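Section 4. Setting up the Plusden 104 in a bedroom

By this point you should have the Plusden out of its box, the filter unwrapped (section 2) and the remote paired if you bought the version with a remote (section 3). If you skipped the filter part, please go back! The filter ships inside the machine in a sealed plastic bag, and the machine will happily run with the bag on and clean nothing at all. I did that for a whole weekend with my first one.

I'm going to assume a normal bedroom with one door, one window and more furniture than it needs. If yours is a studio or the bedroom opens straight onto a kitchen, read section 5 after this one, since you'll want different fan settings.

What you need

The Plusden 104 with its filter fitted
The power cord from the box
A wall outlet you can reach without moving the bed
A damp cloth
A pencil

4.1 Picking the spot

1. Walk around the room and find where the air comes in. Usually it's the gap under the door, sometimes a vent up high. Hold a strip of tissue near it if you're not sure.

2. Put the Plusden on the floor somewhere between that spot and your pillow. It doesn't have to be a straight line.

3. Leave a hand's length of clear space on both sides and behind it. The air goes in at the sides and back and comes out of the top, so the front can face wherever you like the look of it.

4. Turn the top grille so the arrow points away from the bed. A lot of people aim it at their faces the first night and wake up with a dry throat.

5. Plug it straight into the wall. The cord is short, I know, and I've complained to everybody who'll listen.

Note: thick carpet is fine as long as the rubber feet are still on. If you took them off to get the machine through a doorway (somebody always writes to me about this), put them back before you switch on.

Caution: don't run the cord under a rug or behind a radiator. Don't use a power strip that already has a space heater on it. And keep the machine off shelves and nightstands - it's top heavy when the filter is new, and a good bump will tip it.

4.2 First run

1. Close the window and the door.

2. Press and hold the round button until the ring turns white. Let go. You'll hear the fan spin up to full, which is loud, so maybe don't do it at bedtime.

3. Leave it on full for one hour. The ring will wander between blue and amber during this time. Ignore it completely.

4. When the hour's up, tap the round button twice. The ring blinks and the fan drops to Auto.

5. Wipe the top grille with the damp cloth. There's a bit of factory dust that blows out on the first run, and you may as well get it now.

A faint new-plastic smell during the first hour is normal. A hot or scorched smell isn't. If you get that, pull the plug, let the machine cool and go to section 9, where I've listed what to check before you send it back.

4.3 Teaching it what clean air is

The odor sensor in the Plusden works by comparison. It takes a baseline reading of the room and treats that as clean, and everything afterward gets measured against it. So the baseline matters more than any other setting in this guide, and it's also the one most people rush. I'd pick a quiet afternoon, after the first run and before anybody sprays anything.

1. Open the window for as long as it takes to make a cup of coffee. Drink the coffee somewhere else.

2. Close the window and take anything smelly out of the room. Candles, open nail polish, the diffuser, yesterday's lunch box, food scraps.

3. Pick up anything light and fluffy that's lying near the side intakes.

4. Press the round button and the moon button together until the ring goes green.

5. Leave the room and shut the door behind you. The reading takes as long as it takes, and the ring goes white when it's done. 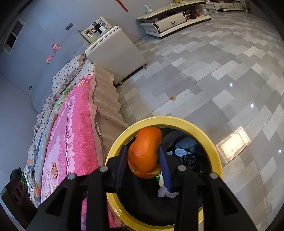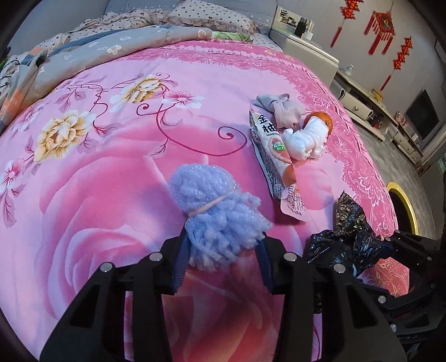
If the ring stays amber after you've done the baseline, the sensor is telling you there's still something in the air, and it's nearly always something small. Work outward from the machine and check low down first, under the bed and in the corners, before you start blaming the paint. Citrus is the classic one. A wrinkled, partly peeled orange over a lined bin beside the bed, like the one in the first picture, is enough to keep my sensor grumbling, and if the fruit ends up in there with the wrappers, the liner needs to go out too. Then run steps 4 and 5 again. You can redo the baseline as often as you want and it won't wear anything out.

Note: the sensor doesn't care whether you like a smell. Fresh laundry, perfume and oranges all count as dirty air as far as it's concerned. If you love a scented room you and Auto mode are going to argue forever, and you'll be happier on a fixed speed.

Fluff is a separate issue. It has nothing to do with the odor sensor, but it does block the intake mesh, and a blocked mesh makes the fan whine. Yarn, feather boas, the loose stuffing from old pillows, anything with long loops will find its way to the mesh sooner or later. I keep a basket with a lid for that sort of thing and it's helped a lot.

4.4 Night mode

1. Tap the moon button once. The ring goes dark and the fan drops to its lowest speed.

2. Tap it again if you want the ring off but the fan still on Auto. One short beep means fan low, two means Auto.

3. To have it happen on its own, hold the moon button at the time you want it to start. I have mine set for 9 in the evening.

4. To cancel the timer, hold the moon button again until you hear the long beep.

I use plain low speed and leave it there. My friend Cornel Crăciun swears by Auto with the ring off, and he has two cats, so he may well need it. Try each for a few nights and see which one you stop noticing.

Caution: the timer forgets everything if the power goes out. The machine comes back on at whatever speed it was running, but the schedule is gone and you have to hold the moon button again. I've asked for this to be fixed in the next model!

4.5 Filter hours

There are two filters and they run on two different clocks, which trips people up.

The outer mesh wants a proper wash at 2,000 hours. Take it off, rinse it in lukewarm water, let it dry all the way through and snap it back on. A quick vacuum every couple of weeks in between is a good habit, but it doesn't reset the clock.

The inner filter is done at 3,000 hours. You can't wash it, so please don't try - it goes to mush. I've used the Kalogeropoulos replacement and the Jalska one, and both fit fine. The Jalska is a little stiffer going in and needs a firm push on the left side until it clicks. The Cludlow filter looks identical on the shelf but it's made for the smaller machine and leaves a gap at the bottom.

To reset a clock after you've done the work:

1. Unplug the machine and wait for the ring to go out.

2. Hold the round button for the inner filter, or the moon button for the mesh.

3. Plug the machine back in while you're still holding the button. This is easier with a second person, or a foot.

4. Let go at the beep.

5. Write the month on the edge of the filter in pencil. December, or whatever it happens to be. The machine keeps the hours, but I like having it where I can see it.

If the filter light comes back on within a day of a reset, you most likely reset the wrong clock. Do it again with the other button. If it comes back a third time, the filter isn't seated, so take the back panel off, press on all four corners and close it up again.

Next up is section 5, open-plan rooms and kitchens.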